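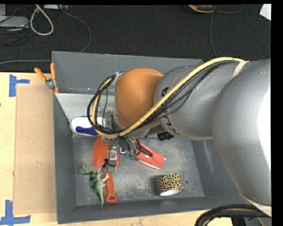

Support > Fidville cell > Bin handling > Ticket 361

March, by the cell safety desk

Reported: the arm stopped on a force limit twice in one shift during bin picks. The operator cleared both stops and restarted without logging either one. Our bin rule says nothing may cross the rim while the arm is enabled, and that applies to small hand tools too. The orange-handled pliers or snips hanging over the left rim are a violation and should be either fully inside the bin or off the table. The spatula, the dinosaur and the tape roll are on the bin floor and are fine as they are.

09:20 Stops reviewed. Both carry code 121, contact force above limit. The log doesn't record what was touched.

09:45 Checked the dress pack against the Levetti cable guide. The guide asks for slack at the wrist but no loop that can catch on a bin wall at full reach. Asked the day shift to jog the arm to all four corners at slow speed and watch the loop.

11:10 Jog done. No contact at three corners. At the rear left corner the black cables touched the wall. Pick zone pulled in by 20 mm on that side until the clamp can be moved.

11:30 Gökçe support confirmed that a force stop must be acknowledged at the cell, with the bin checked by eye before restart. Remote reset is not allowed under our rules either. The Pornari panel still has it turned on. Request sent to turn it off.

13:05 Ran 2 test cycles with the rim clear. No stops.

Still open: move the clamp, add a rim check to the start-of-shift sheet, enter the two missed stops in the log. Leave this ticket open until the sheet is reissued.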